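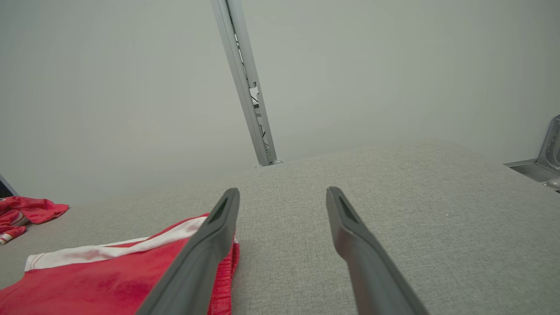
How do you show a robot what to do?

Reading level: ages 9 to 12
Words in CAPITALS are explained at the end.

A robot arm has motors, wires and a computer. When it is new, it has no idea what a pair of shorts is. It cannot tell a sleeve from a sock. Someone has to teach it, and one way to teach it is to do the job while the robot keeps a record.

This is called a DEMONSTRATION. There are two common ways to give one.

Way 1: By hand

The teacher takes hold of the arm and moves it. The motors are set so that they do not push back, and the arm feels light. As the teacher moves it, SENSORS in each joint measure the angle of that joint many times a second. The computer saves all of these numbers in order. Later it can play them back, and the arm makes the same movement without help.

Teaching by hand is simple to learn. It has one problem: the teacher's own arms and hands often get in the way of the camera.

Way 2: By remote control

The teacher stands back and uses a controller. Some controllers look like the ones used for video games. Others are a small copy of the robot arm. When the teacher bends the small arm, the big arm bends too. When the teacher squeezes a trigger, the GRIPPER closes.

Remote control keeps people out of the camera's view. It is also harder. The teacher cannot feel the cloth and must judge by looking. New teachers usually close the gripper too early and pick up nothing but air.

What the robot sees

Many arms carry a small camera near the wrist. It moves wherever the gripper moves, and the two fingers are nearly always in view. This is useful. The robot can compare where its fingers are with where the object is.

Each picture is stored with the joint angles from the same moment. A picture alone does not tell the robot how to move, and a list of angles alone does not tell it why. It needs the pair.

Why cloth is hard

A wooden block has the same shape wherever you put it. Cloth does not. Drop a red T-shirt twice and you will get two different heaps. One may have its hem lying flat and the next may have the hem tucked underneath.

Cloth also hides parts of itself. To a camera, a crumpled shirt and a crumpled pair of shorts can look almost the same. People solve this by tugging at a corner to see what comes out. A robot has to be shown that too.

A project called Troltusden

Troltusden is a project about handling clothes. The teachers use remote control. Itsuki Honda runs the teaching sessions and wrote the rules for them:

1. Start with the gripper open and above the surface.
2. Move to the nearest edge of the cloth.
3. Lower the fingers slowly.
4. Close, lift, and wait one second.
5. Put the cloth down and open the gripper.

If the cloth slips, the teacher tries again and the recording keeps running. Mistakes that get fixed are worth keeping — they show the robot how to recover.

In July the team recorded 1,502 demonstrations. Afterwards they checked each one. Some had blurry pictures, and in others the recording had stopped too soon. They kept 1,308 of them.

From copying to learning

Playing back a movement works only if everything is in exactly the same place. Move the shirt a little and the robot will miss it.

To do better, the computer studies all the demonstrations together and looks for patterns. This step is called TRAINING. After training, the robot can look at a new heap and choose a movement that fits it, even if it has never met that heap before. It will not always choose well. When it fails in the same way again and again, the teachers record more demonstrations of that part of the job.

Try it yourself

You need a friend, a T-shirt and a pair of kitchen tongs. Your friend is the robot and holds the tongs with eyes closed. You give directions using only these words: left, right, forward, back, up, down, open, close. Try to lift the shirt by its hem. Then crumple it and try again.

Words to know

DEMONSTRATION: doing a task so that someone or something else can learn it.
GRIPPER: the part of a robot arm that holds things.
SENSOR: a part that measures something, such as an angle or a force.
TRAINING: using many recordings to help a computer find patterns.

Page last checked: Dec 16, 2022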